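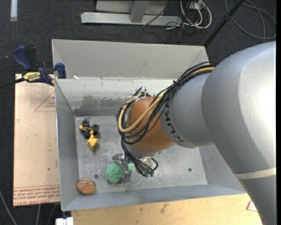
May, notebook 2, dye bench

Back on the walnut hull dye for the Colcombe blankets. Last month's samples came out too yellow, and I want a brown that is closer to the old piece Hongjun Zhong brought over from Ullbridge. He has left it with me until the end of the month. I keep it in the drawer, out of the light, and only take it out to compare.

Hulls: last fall's, stored dry in paper sacks. They smell fine, a bit like tea. One sack had gone moldy at the bottom and I threw that part out. Weighed out 880 g, broke them up with the mallet, and put them to soak in the big stainless pot with rainwater to cover. Soaked 48 hours. By the end the liquid was nearly black and left a brown ring on the pot that did not wipe off.

Simmered one hour, lid on, never a full boil. Let it cool in the pot overnight, then strained through the old pillowcase. The first straining left a lot of grit, so I did it again through two layers. Worth doing. The grit shows up as specks on pale wool and you can't get them out afterward.

Yarn: the Grosex two-ply, undyed, in small skeins tied loosely in four places. I scoured all of them together in hot water with a little dish soap, two rinses. They still felt slightly greasy after the first wash so I did a second. I suspect the spinning oil is heavier in this batch than the last one. Should ask when I reorder.

Sample A – no mordant. 40 minutes at a low simmer, left to cool in the bath. Warm mid brown, even all the way through, a bit flat. Rinsed nearly clear on the third change.

Sample B – alum first, then dyed as A. More yellow than A when dry. This is the same thing I got last month and I should have believed it then. Alum is wrong for this color. Not doing it again for the blankets.

Sample C – no mordant, dyed as A, then a short dip in iron water at the end. Much darker, toward gray. Handle is harsher, though only slightly. Too dark next to the Ullbridge piece but the cast is right. The red is gone and so is the yellow.

Sample D – as C with half the iron. Closest so far. In daylight at the window it sits very near the old brown. Under the bench lamp it looks greener. Checked twice, once at 10 in the morning and again late in the afternoon, and the morning match was better.

Sample E – second use of the bath, no mordant, no iron. Light tan. Pleasant, and might do for the stripe if we want to keep it all in one family. Keep this skein.

Hongjun looked at them over lunch and picked D without being told which was which. He thinks the old piece was probably darker when new and that we should go a shade past it, somewhere between C and D. I am less sure. Walnut is supposed to hold up well, but I have not tested this lot. We agreed to put strips of C and D in the south window with half of each covered by card, and look at them when the blanket warp is on.

Problem with the iron: I have been adding it straight to the dye pot, which means everything after that is saddened too. Need a separate bucket for it. The white one with the cracked handle will do. Mark it IRON on the side and the lid, and don't let it go back on the shelf with the others.

The Chien scale is reading heavy again. Checked it with the brass weights and it was over by 2 g on the small one. For the hulls it makes no difference, but it matters for the iron, so the amounts for C and D are only good relative to each other. Changed the battery and it still drifts. Used the old balance for the last weighing, which is slow but steady.

Things to sort out before the full batch:

- The big pot only takes half the yarn for one blanket without crowding. Either dye in two lots and mix skeins across the weft, or borrow the larger pot from Ullbridge.
- More hulls. What's left in the sacks won't cover it.
- Re-tie the skeins looser. B had a pale patch under one of the ties.
- New gloves. Left one has a hole in the thumb and my thumb is brown.

Left the spent hulls draining outside on the gravel. Bath saved in the lidded pail, labeled, second use. Skeins A to E are on the rod, tags facing the wall.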